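Thread on mattress wear, body impressions and what a rotation schedule does and doesn't fix. Long, fairly dull, mostly measurements.

**1/** I look after the bedding stock for Minmont, a block of short-let flats. Every mattress is the same Gellis model, pocket springs under a foam and fibre comfort layer. Same supplier, same size, which makes comparison easy.

**2/** Terms first. Rotating means turning head to foot, same side up. Flipping means turning it over. The Gellis is one-sided, so flipping is out. If you have an older two-sided mattress you can do both.

**3/** A body impression is a dip left in the surface after the load has gone. Some of it is normal. Fibre packs down early on and then slows. What matters for a warranty claim is the depth with no one on the bed and the bedding off.

**4/** Method: strip the bed, leave it bare for a few hours, lay a straight edge across the width, measure down from the underside to the lowest point. I use a steel ruler. A string pulled tight across works if you have a second person.

**5/** Measure at hip height first, then shoulder. The hip line is nearly always the worst. The foot third of the bed barely changes, and for that reason turning it end to end is useful at all.

**6/** Stripping the bed also gives you the only decent look at the cover. Faint wrinkles in the fabric are of no interest by themselves. Press along them with a flat hand. If the surface comes level, it's slack cover. If it stays low, it's filling.
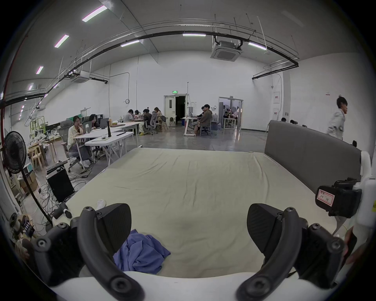
Mattress with a crumpled blue cloth on it, headboard on the right. 

**7/** Headboards affect the job more than people expect. A tall one fixed to the base means you can't swing the mattress over that end, so pull it 300 mm towards the foot before you start the turn. Otherwise the corner catches the upholstery and marks it.

**8/** Schedule we use: monthly for the first six months, then every three months. The early turns matter most, as that is when the fibre is packing down. Our quarterly round starts in April.

**9/** Results so far. Flats kept to the schedule have shallower dips at the hip line, but two of them instead of one, with a ridge between. Some guests notice the ridge. I haven't found a way round this on a one-sided mattress.

**10/** Rotation doesn't help with a sagging base. Slatted bases need checking separately. Take the mattress off, look along the slats from the foot end, and replace any that sit lower than the ones next to them. We had a Drukero base with a cracked centre rail that I had put down as mattress wear for months.

**11/** It doesn't help with edge collapse either. That comes from people sitting in the same place to put shoes on. Turning it moves the weak edge to the other end of the same bed, or across to the other side, depending on the layout.

**12/** Protectors: use one, fitted, and take it off to measure. A quilted protector can hide a shallow dip completely. I got a full set of readings wrong that way and had to do them again.

**13/** Record keeping. One line per bed: flat, bed, month, which end is at the head, hip depth, shoulder depth, base checked yes/no. Mark one end of the mattress with a small stitched tag so you know which way round it is. Pen on the label rubs off.

**14/** Next set of figures after the summer lets, including the Marín building, where the beds are on solid bases. I expect the dips to be similar and the base faults to be fewer. Will add to this thread when they're in.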